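In Praise of the Mending Pile
7 September 2018

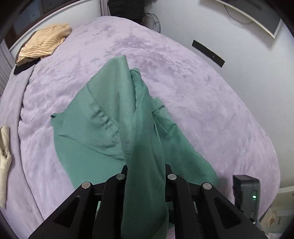 I have a mending pile and I love it. I know that's a strange thing to say about a heap of clothes with something wrong with them, but I've come around to thinking that every household should have one, right out where people can see it (mine lives at the end of the hall, on a chair no one was using anyway). For years I kept my torn things in a bag at the back of the closet, and a bag at the back of a closet is where clothes go to be forgotten. A pile in the open is different. You pass it six times a day, and sooner or later you stop and pick something up. Look closely at any piece of cloth you've owned for a while and it starts to get interesting: the green one in the photo has a fine diagonal weave that shows up best where the light hits it, and a seam with little puckers running along it, and I could happily talk about puckers for an hour. Is the thread too tight? Did the cloth shrink and the thread stay put? I never asked questions like that before I learned to sew on a button properly, and I was thirty-eight when I did that!

So this is my pitch, and I'm going to make it with my whole heart. I think basic mending belongs in ordinary life the same way cooking an egg does. I'm talking about a button, a split seam, a hem that has come down, a hole in the elbow of a sweater. Four jobs. They cover almost everything that goes wrong with the clothes in my house, and you can do every one of them with a needle and a spool of thread while half watching a ball game.

I learned from Gebhard Trummer, who used to run the alterations counter at Corell's on Baxter Street here in Gresham, back when Corell's still had a counter. I'd brought in a coat with a torn pocket and he told me he'd be glad to take my money but the job was ten minutes long and I had two hands. Then he showed me. He did three stitches and handed me the needle and did the next customer's cuffs while I finished. My stitches were awful, they looked like a row of bad teeth, and that pocket is still holding my keys today.

What I remember best is how slow he was. I had expected a professional to be quick, with his fingers flying, and he did have speed when he wanted it, but mostly he turned the thing over and looked at it. He put his hand inside the pocket. He held the lining up to the lamp. By the time he threaded the needle he'd already decided everything, and the sewing was almost an afterthought. I've tried to copy that. I'm still bad at it (I get excited and start stabbing), and nearly every mistake I make comes from picking up the needle too soon.

Now, there are good arguments on the other side and I want to be fair to them. My friend Brodie Mahuika has heard this speech more than anyone alive, and his answer is that his time is worth something. A new T-shirt costs less than a pizza. Why would he spend a whole evening on a hole? He's right about the price, and I don't have a clever comeback. If you work two jobs and have small kids, please don't let some guy with a chair full of trousers make you feel guilty about a T-shirt. There's a kind of writing about repair that is really just scolding, and I can't stand it. It makes mending sound like flossing.

But I do think Brodie has the sum set up wrong, at least for himself, because he talks as if the evening were a cost. I've seen his evenings! He watches videos of people restoring rusty tools. The man is dying to fix something. And when I finally got him to sew a button back onto his blue work shirt last fall, he did it, tugged it, and then went and got another shirt. He'll deny this.

The pleasure is the part that gets left out. There's a moment when you're closing a seam and you pull the thread snug and the two edges just come together, and it feels wonderful every single time. I've kept a notebook since I started, because I like notebooks, and I'm at 631 repairs. The first 100 were mostly buttons and mostly bad. Somewhere after that I began to do them without holding my breath. Number 70 was a pillowcase I managed to sew to my own pants. I wrote that one down too, and my sister has asked for a framed copy.

The other thing that happened is that I got pickier about buying. Once you've been inside a few shirts you can't help turning the new ones inside out in the store. You see how much cloth was left at the seam, whether there's anything to let out, how many stitches are holding the button on (often so few you could breathe on it and lose it). I buy fewer clothes than I used to and I like the ones I have a lot more. Some of them weren't even expensive. My best pair of pants came from a rack by the door at Drokus, the surplus place out past the rail yard, and I've replaced both pockets and redone the hem twice. Those pants and I have been through things together.

I also want to say a word for mending that shows. I spent my first couple of years trying to hide every repair, matching thread under three different lamps, and it took most of the fun out. Then I ran out of gray and darned a gray sock in orange. It looked terrific. It still looks terrific. Now I go for a close match on the clothes I wear to work and for everything else I use whatever color I'm happy to look at. A patch on a knee is a nice thing to see on a person. It tells you they liked those pants enough to sit down with them.

If you'd like to start, start with a button, and start with something you're fond of. Don't begin with the ugly polo you were going to give away, since you won't care how it comes out. Double the thread, leave a little slack under the button so the cloth has room, wrap the thread a few times around that slack, and tie it off at the back. That's the whole thing. Buy one decent pair of small scissors and hide them from your family.

And put the pile where you can see it. Mine has two shirts on it this week, a tote bag with a strap hanging off, and a wool hat that I've been avoiding since spring. In October the sweaters come out and it'll be up to the arm of the chair. I can hardly wait.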